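車両突入抑止設備

車両突入抑止設備（しゃりょうとつにゅうよくししせつび）は、車両が歩行者の区域や建物の敷地に入り込むのを物理的に防ぐ、または遅らせるための設備の総称である。英語では hostile vehicle mitigation（HVM）と呼ばれ、車止め、昇降式ボラード、くさび形バリア、補強した植栽桝やベンチ、段差、堀などが含まれる。故意の突入を想定したものを指すことが多いが、運転操作の誤りによる事故への備えとして設けられたものも同じ語で扱われる場合がある。

概要

車両を使った攻撃には、車体そのものを凶器とするものと、爆発物を積んだ車両を標的に近づけるものがある。前者では人が集まる場所への進入を止めることが、後者では標的との間に距離を保つことが主な目的となる。爆風の圧力は距離とともに急速に低下するため、建物の壁を強化するよりも、車両が近づける限界線を外側へ移すほうが費用に見合うことがある。建物から限界線までの距離は離隔距離（スタンドオフ）と呼ばれる。

抑止設備は単独では機能しにくい。道路の線形を曲げて進入速度を落とし、その先に阻止用の設備を置くという組み合わせが基本とされる。直線の進入路が長い敷地では、同じボラードでもより高い性能が必要になる。

分類

受動式と能動式に大別される。受動式は動かない設備で、固定ボラード、鉄筋コンクリート製の擁壁、花壇、石材のベンチなどがある。能動式は開閉や昇降によって許可車両を通すもので、昇降式ボラード、くさび形の路面バリア、引き戸式の強化ゲートなどがこれにあたる。能動式は停電時の動作をあらかじめ決めておく必要があり、緊急車両の通行を優先して開放側に倒す設計と、閉鎖状態を保つ設計の両方が存在する。

設置期間による区分もある。祭礼や競技大会で数日だけ使う仮設型は、基礎を掘らずに路面へ置き、自重と摩擦、部材どうしの連結で車両を止める。基礎がない分だけ突入時に動く距離が大きく、背後に人のいない余地を取らなければならない。

性能試験

試験では、規定の質量と速度の車両を規定の角度で衝突させ、貫入距離と破片の飛散範囲を記録する。国際的にはIWA 14-1、米国ではASTM F2656、英国ではPAS 68がよく参照されてきた。等級は車種、質量、速度、貫入距離の組で示されるため、速度だけを見て二つの製品を比べることはできない。

試験は特定の地盤と基礎で行われる。現場の土質が異なる場合や、埋設管を避けて基礎を浅くした場合には、試験結果をそのまま当てはめることはできず、構造計算や追加試験で補う。浅基礎型のボラードは地下に配管の多い市街地向けに開発されたもので、鋼製の枠を路面のすぐ下に水平に広げて力を受ける。

配置

ボラードの間隔は、小型車が通れず、車椅子やベビーカーは通れる幅とする。群衆が一度に避難する出入口では、間隔を詰めすぎると流れが滞るため、避難計画との調整が行われる。視覚障害者への配慮として、頂部に明るい色の帯を巻く例も多い。

見落とされやすいのは端部である。列の最後の一本と建物の壁との間、縁石の切り下げ部、搬入口の脇などに通れる幅が残っていると、列全体の効果が失われる。現地調査では車両の軌跡を図面上に描き、考えられる進入経路を一つずつ閉じていく。

事例

フォクルウッド（Fokulwood）の市場広場では、仮設のコンクリートブロックに代えて常設の設備が整えられた。設計を担当したバルバラ・ザヴァツカ（Barbara Zawadzka）は、広場に通じる五本の道のうち二本を歩行者専用とし、残る三本に固定ボラード36本と昇降式ボラードを配した。昇降部にはDrokgateの電動式が採用され、2023年4月24日に運用が始まった。施工延長は689メートルで、このうち半分近くは補強したベンチと植栽桝が占める。

同じ広場では10月の収穫市の期間に限り、北側の道に仮設のくさび形バリアが追加される。設置に要する時間は約30分で、撤去はそれより短い。

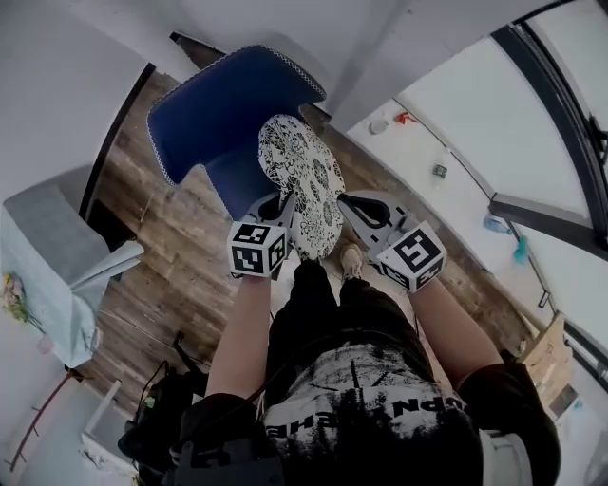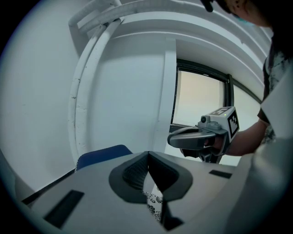
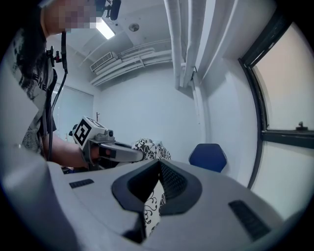
仮設バリアの運用で問題になったのは、搬入車両の扱いであった。出店者の車は早朝に集中し、バリアを閉じたままでは列が幹線道路まで延びる。広場では搬入時間を区切り、許可証のない車両を一つ手前の交差点で折り返させる方法に改めた。バブク・パクザド（Babak Pakzad）による運用手引では、係員がバリアの前に立って車を止めることを禁じ、確認は側方の退避位置から行うと定めている。

保守

能動式の設備は故障の多くが排水に由来する。昇降式ボラードの収納筒に雨水や落ち葉がたまると、動作が遅くなり、冬期には凍結も起こる。点検では排水口の清掃、油圧または電動部の動作時間の測定、非常時の手動操作の確認を行う。受動式でも、舗装の打ち替えによって路面が上がり、ボラードの有効高さが足りなくなることがあるため、道路工事のたびに高さを測り直すのが望ましい。

批判と課題

露出したコンクリートブロックは、通行者に不安を与え、景観を損なうとして批判されてきた。街路家具に性能を持たせる手法はその対案として広まったが、外見から性能の有無が判断できず、後年の改修で補強のない製品に置き換えられるおそれがある。このため、性能を持つ部材の位置を台帳に記録し、道路管理の部署と共有することが勧められている。

費用の負担も定まっていない。公道上の設備であっても、主に隣接する商業施設の来客を守る場合があり、設置費と保守費を誰が受け持つかは地域ごとの協議による。

関連項目

ボラード
離隔距離
環境設計による犯罪予防
群衆管理

コメント（4件）

Hussam Shboul
浅基礎型の説明が助かりました。うちの現場は路面の下がすぐガス管で、通常の基礎は最初から無理でした。基礎の厚さの目安も載せてもらえるとありがたいです。

Natalie Sowerby
「配置」の節に自転車のことがありません。荷物用の三輪自転車だと間隔によっては通れないので、一言あってもよいと思います。

ulo_17
停電時に開放側に倒す設計って、消防との協議で決まることが多いんでしょうか。

Brynhildur Gunnlaugsson
上の方へ。私の関わった二か所ではどちらも協議で決めました。片方は開放、もう片方は閉鎖のまま手動で下げる方式です。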